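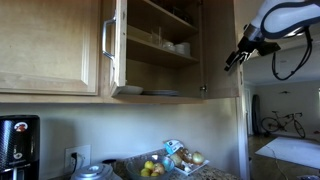
Marilou Padilla wrote to me that vinegar made her cabinet doors look dull, and she wanted to know if soap alone is enough for old kitchen grease. For most doors, yes. Soap needs more time than vinegar, but it is kinder to the finish.

## What you need

- 2000 ml of warm water
- a small spoon of dish soap
- two soft cloths, one for washing and one for drying
- an old toothbrush

## Washing the doors

1. Wipe off the dust with a dry cloth. If you skip this, the dust becomes a gray paste in the corners.
2. Dip the cloth in the soapy water and squeeze it well. It must be damp, never dripping.
3. Try it first on the inside of one door and wait around 10 minutes.
4. Wash from the bottom to the top, always along the grain.
5. Clean the grooves with the toothbrush.

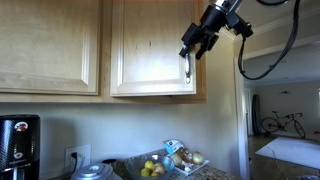
*Upper cabinet doors with a silver handle.*

The worst grease is usually near the handle, where the fingers touch the door every day. Put the damp cloth on this spot for one minute, then rub softly. Please do not use the green side of a sponge — it leaves scratches which only sanding can remove.

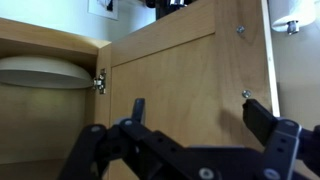
Dry each door before you start the next one, also the lower edge, where drops like to stay. Leave the doors open until evening.

For sticky spots that remain, mix a little baking soda with water and use your fingertip. Wipe it away with clean water.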